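Gripper keeps snagging on the basket, how do you guys handle this? (student club, pick and place)

Asked by tallgrass_robo
2024-11-10

Hi all! Second year in our school's robotics club and first year doing anything with an arm, so please go easy on me. We're signed up for the tabletop challenge at Mimberg in December and the task is basically tidying up: pick small soft things off the table, put them in a basket, then move the basket over to a marked square. The first half is going pretty well. The basket half is making me want to lie down on the floor.

The rules let you bring your own basket as long as it has open sides and fits the size limit, so we went with an orange woven plastic one that has a rim made out of loops, all the way around. I picked it. I thought the loops would be great (so many places to grab!) and my teammates have been very nice about not bringing that up.

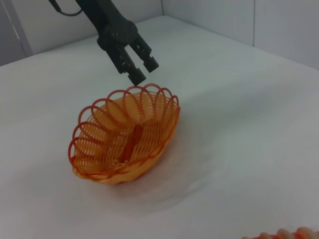 So what happens is we come down over the far side of the rim with the fingers open, close, lift, and maybe half the time it's fine. The other half, one fingertip goes inside a loop instead of past it. Then when we open up to let go, the finger is still hooked and the whole basket gets dragged along on the way back up. Yesterday it went right off the table with everything in it.

Things we've tried:

Going slower. Same snag, just slower.
Coming in from the side. Our wrist joint gets too close to the table and the arm faults out.
Wrapping the fingertips in tape. This helped for one afternoon and then the tape started peeling and made its own snags.

We're using the stock fingers, two of them, and they're blocky with little notches along the edges. The motion is all taught by hand and played back, except the grab, where we nudge the position using the wrist camera. That part is my code and I'm not proud of it. The basket see-through-ness is not helping either. It's translucent plastic with thin strands on a white table, and my color threshold finds the rim okay but then the sides come and go depending on the lights in the room.

Do I fix the vision, fix the fingers, or beg the team for a different basket? We have a budget but it's basically snack money.

3 Answers

Ramil Salazar
Accepted answer

Fix the fingers first, then the way you let go. I'd leave the camera code alone for now.

I help out with the Bautista team and we had almost this exact problem last season with a wire bin. The notches are your enemy. We printed smooth sleeves that slide over the whole finger, with the tip rounded off and a bit of a taper so it pushes a loop aside on the way down. Print them in something a little flexible if you can. Ours took 4 tries to get a fit that didn't slip off, so don't give up when the first one flies across the room!

Then the release. Sounds like you open all the way and go straight up in one move. Try opening a tiny bit, just enough to take the pressure off, then back down a hair, then open some more, then up. The little dip lets a hooked loop slide off the tip. We also added a check: after letting go, raise the arm a small amount and look at where the rim is. If the rim came up with you, go back down and do the wiggle again. We capped it at 2 wiggles and after that the program stops and waits for a human.

One more thing, make sure you test with stuff in the basket. An empty one is so light it follows the gripper if you breathe on it, and you'll end up tuning for a problem you don't have on the day. Check with the Mimberg people about how full it'll be when you're supposed to move it.

holeck_dad

Put something dark under the basket. White table and see-through plastic is always going to be rough. My daughter's team at Holeck used a sheet of black craft foam and their thresholds quit jumping around. Not sure if your rules allow a mat though, ours did.

quietservo

just get a different basket

Comments on the accepted answer

tallgrass_robo: Thank you!! The dip before opening is so obvious now that I read it. I tried it by hand in the jog screen and the loop slid right off. Sleeves are in the print queue behind somebody's chess set. Do you remember what wall thickness you used?

Ramil Salazar: I don't, sorry, it was whatever fit over the finger and still went between two wires. Measure the gap inside one of your loops with the fingers closed on it and go from there. If the sleeve tip ends up fatter than the loop opening that's even better, it can't go in at all.

tallgrass_robo: Ohhh. Okay, going fat then. Our mentor wants to order the rubber tips from Deltach as a backup but I'd like to see if the printed ones hold up first. And holeck_dad I asked about the mat, still waiting to hear back.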